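The Tevside Seed Swap Is Back (and Bigger!)

If you missed the spring swap last year, you missed people trading bean stories for the better part of an afternoon, and I say that with real love. We're doing it again, and I could not be happier with how it's shaping up.

For anyone new to the list: you bring seeds you've saved or packets you won't get to, you set them out, and you take home whatever catches your eye. You don't have to bring anything to take something. Beginners, please come! Half of what I grow now started as a pinch of something in a folded envelope with a name I couldn't read.

This year we have 14 kinds of tomato promised already, among them the stripy one from Pindura that everybody asked me about after the November potluck. It's a slow starter and it sulks in cold soil, so don't give up on it if you see nothing for two weeks. Once it gets going it will climb right over your fence. I picked my last one off the vine with gloves on.

Vibeke Ragnarsson is bringing her peas again, plus 5 kinds of lettuce she has been saving from the toughest plants in her bed, the ones that stay sweet when everything else has bolted. She'll give a short talk at 11 on saving lettuce seed, and if you've ever wondered when to cut the heads (earlier than you think, before the fluff blows off into the neighbor's yard), that's the one to catch. Peas are even easier. Leave the pods until they rattle, shell them on a dry day, and keep the seed in paper. Plastic bags sweat, and I have lost a whole year of snow peas that way.

A word on squash, while I'm at it. They cross with each other like mad, so unless you hand-pollinated, write "surprise" on the packet. Some of us like a surprise! I grew one two summers ago that looked like a football and tasted like nothing at all, but the one after that was the best soup squash I've ever had, and I've been kicking myself for not saving more of it.
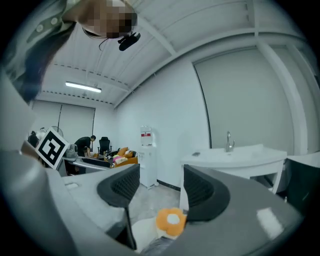 Labels, then. Please put the plant name, the year you saved it, and one thing you'd want to know if you were growing it for the first time. "Needs a stake" is plenty. "Hates my yard, might like yours" is also fine and got a big laugh last time.

Doors open at 8 for setting up, and the swap runs until the seeds run out. Coffee will be on. If you have spare envelopes or small jars, bring those too, we always run short. And if you've got old seed you aren't sure about, try a few on a damp paper towel this week and let us know how many sprouted.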